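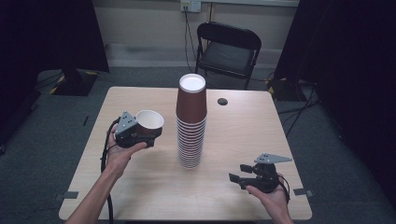
两个人轮流操作同一个任务，要不要先写一份书面的规则？要写，而且要在第一次正式录制以前写好，哪怕只有一页纸。

我来解释一下为什么我现在这样想。我的中文是成年以后学的，所以我写规则的时候句子都很短，没有漂亮的词。以前我觉得这是缺点，后来同事说，短句子的规则比较容易执行，我就放心了一点。这篇文章也会这样写，请读者原谅有些地方不太像母语者的文章。

我在 Londeck 工作，我们组负责给机器人的学习准备示范数据。人用手持夹爪做动作，夹爪和视频一起记录下来，以后用来训练模型。我们最近做得最多的任务是纸杯：从叠在一起的一摞纸杯里拿出一个，放到规定的地方，再拿下一个。听起来是给小孩子的工作，可是我们为了这个任务改了很多次规则，比任何别的任务都多。

## 规则从哪里来

我刚来的时候，组里没有规则，只有习惯。每个操作员有自己的习惯，有的人先拿杯口，有的人夹杯身，有的人用右手夹爪扶住那一摞，有的人完全不扶。单独看每一段录像都没有问题，杯子拿出来了，任务完成了。但是把不同人的录像放在一起训练，模型就学得很犹豫。它伸到一半，好像在想应该学谁。

那时候我们和 Droreo 有一个合作项目，对方寄来他们的操作手册，有75页。我花了一个星期读完（我读中文还是很慢），里面很多内容是关于大型设备的，跟我们的桌面任务没有关系。可是有一章我抄了下来，讲的是“一个任务只允许一种标准做法，其他做法要另外命名”。我觉得这句话很有道理。不是说别的做法错了，只是它应该有自己的名字，放在自己的文件夹里。

后来我写了第一版规则，大家看了以后提了很多意见。我把它改短，又改短，最后贴在墙上的是一张纸。

## 现在的规则

下面是我们目前用的版本，我把内部的编号删掉了，别的没有改。

**开始以前**

- 检查两个夹爪能不能完全张开和完全合上。
- 检查线。线要从手腕的下面走，不能压在杯子下面，也不能绕在手指上。
- 桌面上只放这个任务需要的东西。手机、水、笔放到别的地方。
- 那一摞杯子放在标记的位置。标记模糊了就重新画，不要靠记忆放。
- 记录任务名字、操作员代号、夹爪编号。

**录制的时候**

- 两只手都从规定的起始位置出发。
- 一只手夹杯子的时候，另一只手不要做没有意义的动作。如果不需要帮忙，就张开夹爪等着。
- 夹杯子的力气要小，杯子不能变形。变形的杯子马上换掉。
- 动作的速度要跟平时拿东西差不多，不要为了“好看”而放慢。
- 掉了杯子，不要捡起来继续。停止，标记为失败，从头开始。
- 不说话。想说话就先停止录制。

**结束以后**

- 夹爪放回架子上，线松松地挂好，不要绕紧。
- 当天看一遍自己的录像，至少看开头和结尾。
- 有疑问的录像写上“待定”，由另一个人来判断。

## 大家最常问的几条

**为什么掉了杯子不能捡。** 这一条争论得最厉害。有的同事认为，捡起来也是有用的数据，机器人以后也会掉东西。我同意，所以我们另外开了一个任务，名字叫“掉落恢复”，专门录这个。但是在标准任务里面，我们不要它。如果混在一起，以后没有办法分开，至少要花很多时间分开。

**为什么另一只手要安静。** 人有两只手，空着的那只手会自己动。摸一下桌子，推一下杯子，挪一下线，自己完全没有感觉。看录像的时候才发现，空手的动作比工作的手还多。我自己也有这个毛病，我常常把空的夹爪一开一合，像在弹钢琴。模型会很认真地学习这个动作。所以规则里写“张开等着”，这是一个很具体的姿势，比“不要乱动”容易做到。

**为什么要检查线。** 手持夹爪的线很细，可是它会拉住手腕。拉住以后，人会不知不觉地换一个角度，比如手心更朝上，或者肘部抬高。一段录像看不出来，一个下午的录像放在一起，角度就慢慢地偏了。我们在 Rawat 的测试间做过一次比较，同一个操作员，上午和下午的手腕角度差得很明显，原因只是午饭以后线挂在了桌子的另一边。从那以后，线的位置也写进了规则。

**为什么不能放慢。** 新的操作员都想把动作做得很完美，所以很慢，像在拆炸弹。这样的数据训练出来的机器人也像在拆炸弹。我会请新人先不录制，随便拿十分钟杯子，等他觉得无聊了，再开始。无聊的时候速度最自然。

## 关于纸杯的一点经验

纸杯叠在一起的时候，杯和杯之间有摩擦，天气潮的时候更紧。直接往上拔，有时候会带出来两个。带出来两个算不算成功？第一版规则没有写，结果每个人判断的不一样。现在写得很清楚：任务是拿一个，带出来两个就是失败，不管后来有没有分开。

另外，一摞杯子越高越容易倒。我们规定一摞最多24个，超过了就分成两摞，第二摞先放在柜子里，不放在桌上。也有人建议用重的底座固定，我没有同意，真正使用的地方是没有底座的。规则应该让数据干净，但是不应该让世界变得太容易。这句话我用中文想了很久，不知道说得对不对。

夹杯子的位置也有讲究。夹在靠近杯口的地方，杯口有一圈卷边，比较硬，不容易瘪。夹在中间，力气稍微大一点就凹进去。可是有一个问题，杯子横过来以后，如果夹得太靠边，它会在夹爪里面转。我们的标准做法是夹在卷边下面一点的位置。具体多少，我没有写数字，我在墙上那张纸旁边贴了一个真的杯子，用笔画了一条线。新人看一眼就明白了，比文字快得多。

## 安全的部分

有人觉得手持夹爪很小，没有危险，安全规则可以不写。我不同意。夹手指是会疼的，我试过（不是故意的）。而且危险常常不在手上，在脚下。地上的线、设备的底座，人一边看桌子一边往后退，很容易绊到。

所以我们有几条很简单的安全规则：

1. 录制的时候，操作区里只有操作员一个人。
2. 底座的边上要贴黄黑色的警示胶带，磨坏了就换。
3. 地上的线每天下班以前整理一次。椅子不放在走路的地方。
4. 连续操作以后要休息，手腕酸了就说，不需要解释。
5. 夹爪有奇怪的声音，停止使用，贴红色的标签。

第四条是我最坚持的。手腕累的时候，数据也不好，这个理由很容易说服经理。不过就算数据很好，我也要写这一条。

## 审查和“待定”

规则写好了，还要有人看有没有执行。我们的办法是互相检查：每100段录像抽出一部分，由没有参加录制的人来看。看的人手里有一张表，只有“通过”“不通过”“待定”。以前表上有打分的一栏，后来去掉了。打分的时候，大家都很客气，所有的录像都是很高的分，这样的分数没有用。

“待定”的录像每星期一起讨论一次。我很喜欢这个会。经常是一段很短的录像，我们可以讨论半个小时：杯子碰到了旁边的杯子，但是没有倒，算不算？手已经到了位置，夹爪晚了一点才打开，算不算？讨论的结果如果会影响以后的判断，就写进规则，如果只是一次特殊的情况，就不写。这样规则不会越来越长。

我们最早用表格软件管理这些，后来换成了 Lirivico，可以在时间线上直接写评论，评论会跟着那段录像走。换工具的时候丢了一些旧的评论，我到现在还觉得可惜，有几条写得很好。如果你们也要换，请先导出，再检查导出的文件能不能打开。

## 我做错过的事

我写规则的时候犯过一个错误，想在这里写出来。去年12月，我一次改了很多条，改完直接贴在墙上，没有写日期，也没有写版本。过了几天，有的人按新的做，有的人按旧的做，文件夹里看不出来哪些是哪些。最后那一批数据只能全部标成“规则不明”，到现在也没有人敢用。

现在每次修改只改一条，写上版本号，每段录像的记录里也有版本号。旧的纸不扔，放在一个文件夹里。这个方法一点也不先进，可是很有效。

还有一个错误是我的语言造成的。我在规则里写过“轻轻地放下杯子”，有的人理解成慢慢地放，有的人理解成没有声音地放。我本来的意思是杯子碰到桌子以后再松开夹爪。现在那一条就写成：“杯底碰到桌面，然后打开夹爪。”没有形容词，也没有副词。我检查自己的规则的时候，会先找“轻轻”“稍微”“适当”“尽量”这些词，找到一个改一个。上面的清单里还有几个没有改掉，比如“力气要小”，我还没有想到好的写法。如果哪位读者有建议，请写在评论里，我会认真看。

下一次我想写一写双手配合的规则，就是一只手扶住、一只手拿的那种。我们现在有2种做法，组里各有支持的人，还没有决定用哪一种作为标准。等决定了再告诉大家。

2022年5月30日，星期一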